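Projects > Television > Storkard > Reports

Overview Episodes Reports Contact

Storkard, series two: progress report to Vekovus
Sep 20, 2025

This report covers the period since the August payment. The second series of Storkard is still planned as two 45-minute stories, The Salt Clock and Tuviser. Both are written by Rozália Krajčí and directed by Marek Urban.

The Salt Clock is finished apart from the end titles. Jolán Bodnár has delivered the music, and the closing theme now runs four seconds longer than in series one.

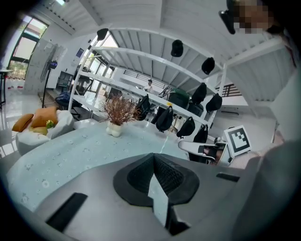

Tuviser is behind. The script went to a fourth draft after the flooded lighthouse was dropped on cost grounds, and the final confrontation is now set aboard the survey ship. Mahtab Mirzaei returns as the Navigator. Svetozár Slanina plays both the harbour master and his double, so 93 shots need effects work — the July plan allowed for fewer. We have moved 649 euros from travel to effects to cover part of this. The rest will come from contingency, which stands at 400 euros after the change.
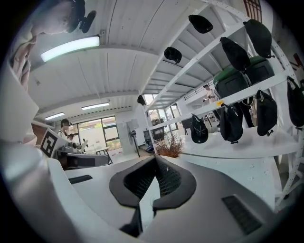
Dialogue for the ship sequences still has to be re-recorded, and the voice of the Sầm, heard only over the radio in the first story, has not been cast. Marek would like it settled before the picture edit is locked.

The cast list and revised synopsis are with your office. We need your agreement to the new ending, and to the budget move, before the next payment is claimed. The broadcast order is unchanged — The Salt Clock goes first.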